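3.2 Folding of lower garments

Trousers and shorts made up 80 of the 508 garments in the laundry set. Each was laid on a made bed, back side up where possible, and folded by one of two methods. In the lengthwise method the legs are brought together along the crotch seam before the garment is halved toward the waistband. In the crosswise method the hem is taken to the waistband first and the width is reduced last. Garments were assigned to a method at the start of the trial, and the surface was not changed between methods.

Features near the waistband – belt loops, welt pockets, seam junctions – served as landmarks for alignment. A fold was scored as aligned when the two side seams lay within 30 mm of each other along their full length.
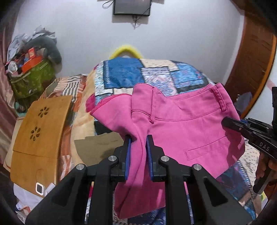

Figure 4. Pink garment partially lifted from the bed, with belt loop and welt back pocket visible.

Ivone Holanda, commenting on an earlier draft, objected that the seam criterion favors the lengthwise method, and that a crosswise fold should be judged by the distance between hem and waistband. Both measures are therefore reported in Table 3. Under the seam criterion, 57 of the 80 garments were aligned at the first attempt. Most of the remaining cases involved smooth fabrics, which shifted on the bedding when the second leg was placed.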